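3.2 The drink and its cup

We were delighted by how much there was to learn from one paper cup. Following Lachlan Hinds's advice, every sitting used a plain white table against a bare wall, so that colour and fill level could be judged with nothing else competing for attention. Each of the 38 tasters was given 150 ml and asked to look before sipping. Their comments on colour alone filled 20 pages, a wonderful surprise! Figure 4 shows a pale cream drink in a white disposable cup, with the surface lying some way below the rolled rim.

Figure 4. Cup and drink on the tasting table.
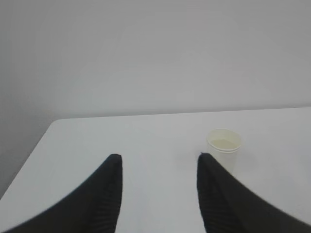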